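Hard shell or soft side for a long train trip?

mamulden_mo
Hi all! I'm going to Ekent in January, two trains and then a bus (I don't fly anymore if I can help it), and my old duffel finally gave out. My sister swears by hard cases with a zipper, and I keep going back and forth.
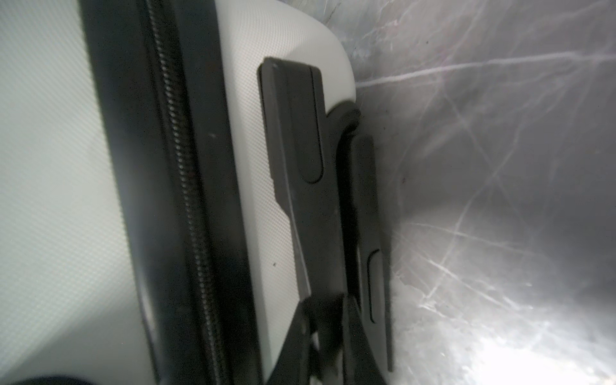 My worry is the racks. On the Worer line they're shallow, and I remember wrestling a big bag up there while a very patient line of people waited behind me. Would you go soft?

porchlight6
Soft, every time, dear. A soft bag squishes, and it has outside pockets for your sandwich and your book. I've put at least 1000 miles on mine and it still looks decent!

yangtze_or_bust
I have to disagree, friendly as ever. Four wheels beat pockets once you're crossing a long platform with a cold coffee in one hand.

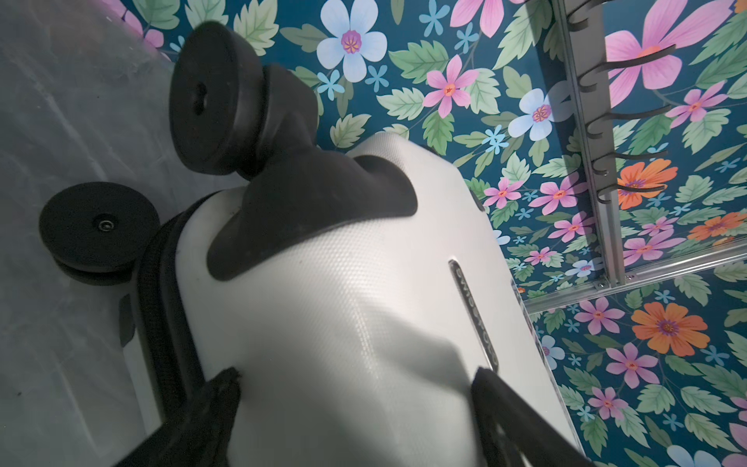
Posted by yangtze_or_bust, 3:06 pm

The only trouble is they roll off on you when the train brakes, so lay the case flat or hold on to it.

porchlight6
Well, wheels are no help on the bus steps at Ekent, and there are 3 of them, steep ones. Pack lighter and carry it, I say.

mamulden_mo
You two! I'm leaning hard case now, but a small one, and I'll roll my clothes.
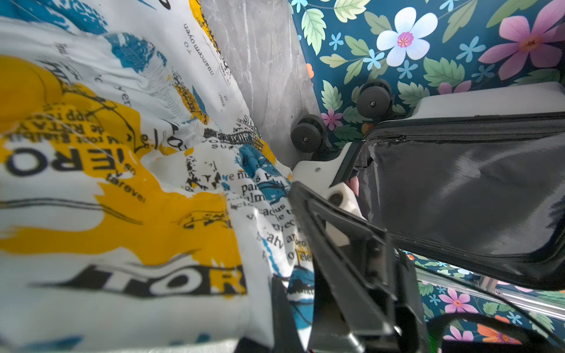

Bright print, lots of lettering

Still open to being talked out of it before the sales end.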